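Gripper Comparison FAQ

Questions we keep getting about the hand-held gripper trials, with the answers we keep giving. Last edited 20 July 2024. 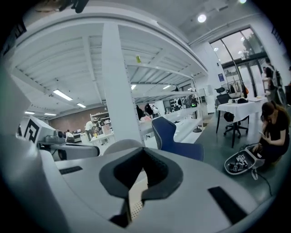 Most of these came in by email. A few were shouted across the shop and have been cleaned up.

Which grippers are you comparing?
Two. The Rallis has soft rubber pads and a wide opening. The Dollo has stiffer jaws and a much higher opinion of itself. Both come as hand-held units, and both can be bolted to an arm later with the same adapter plate.

Why hold them by hand at all? Don't you own an arm?
We do. The arm needs a program, a clear area and someone near the stop button. A hand-held gripper needs a person with a free afternoon. We get through 60 pickups by hand before the arm has finished homing.

How many trials so far?
416 with the Rallis and 271 with the Dollo. Yes, we know those don't match. The Dollo spent nine days in July waiting on a screw.

Which one is winning?
Depends on what you hand it. The Rallis is kinder to anything round or squashy. The Dollo is better with thin flat parts, which the Rallis tends to push across the table like a cat. Gizella Vincze keeps the running results and will not be hurried into an overall score.

What counts as a drop?
Anything that leaves the jaws before you meant it to. Lowering it very quickly and saying you meant it is a drop.

Can I bring my own objects?
Please do, up to the size of a shoebox. No food. Ching-wen Yang cleaned yogurt out of a finger joint last winter and still brings it up.

Do I have to use the Gatgate controller?
For the arm runs, yes. We tried the Nugroho as well and liked its menus, but it lost the camera feed whenever two people logged in - a strange thing to dislike in a shared lab.

The camera picture is bent at the edges. Is mine broken?
No, it's a very wide lens. Run the calibration before each session and leave the focus ring alone. If you have already touched the focus ring, run it again and tell Ching-wen.

Can I take a gripper home for the weekend?
No.

When will the results be out?
When the Dollo catches up. Sign-up slots for that are on the sheet by the door, and most of them are wide open.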